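Home | Guides | Teleop | Sim | Contact

Teaching a shelf pick by remote control
April 2024 - Mireille Vidal

Quick notes from the Paiva shelf task. Do it in the simulator first, then on the arm.

1. Load the shelf world in Stesumon. Check the hand controller is live.
2. Speed down to 18 per cent. Really. You can go up later.
3. Open the gripper fully before you go anywhere near the shelf.
4. Start recording, then move. Not the other way round - I lost 27 demos like that in December.
5. Line up low and level with the shelf floor. Small wrist moves only.
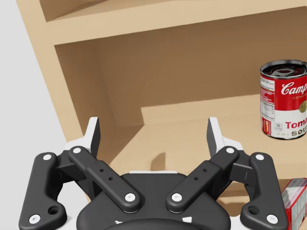 6. Go in straight, stop, close, wait a beat. Lift a little, back out slowly.
7. Bumped the upright? Bin the take and go agian. Don't try to rescue it.

Aim for 90 clean ones before training. We did 145 at Skirkness, bit much. Vary your start pose each time or it just learns the one path.

Contact Zukasia | © Zukasia | Back to top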